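September, bench notes, wrist camera and gripper trial

Goal for today was to decide between the Zudine and the Sturitz wrist camera before we build the second set of mounts. Same arms, same controller, Naseri build 767. Exposure locked at 2,000 microseconds on both.

Started with the plain view, nothing to pick up. Focus is soft everywhere, walls and floor alike. The only features with any contrast are the thin seam in the back panel, the dark spot at its foot, the bright corner edge on the right and the dark strip at far left. Feature tracker had very little to hold on to.
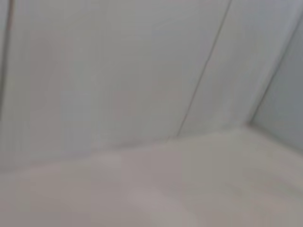
Wrist camera, pale panels, seam running down to the floor line.

Horizon is tilted too. Check the mount rotation before blaming the calibration file. Do not use this view for alignment, use the printed target from the Ernden kit.

Moved on to the glasses case task with both arms. Left stays up and waits, right goes in at the end of the case. I kept the speed setting at 644, same as last week, so the logs can be compared. At that speed the head camera smears the right gripper badly and the finger outlines come out double. Case and left gripper are fine to work from.
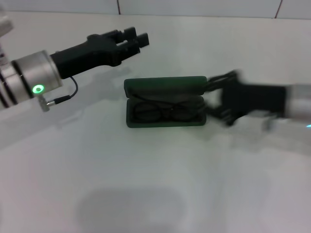

Head camera, open green case with glasses in it, right arm moving at the case.

To do:
Refocus wrist lens closer, repeat plain view.
Shorter exposure on the head camera, more light if needed.
Tie back the black cable at the left wrist, the loop is longer than I want.
Rerun the right approach at half speed.

No decision on the camera yet. Leaving the Zudine mounted until the refocus is done.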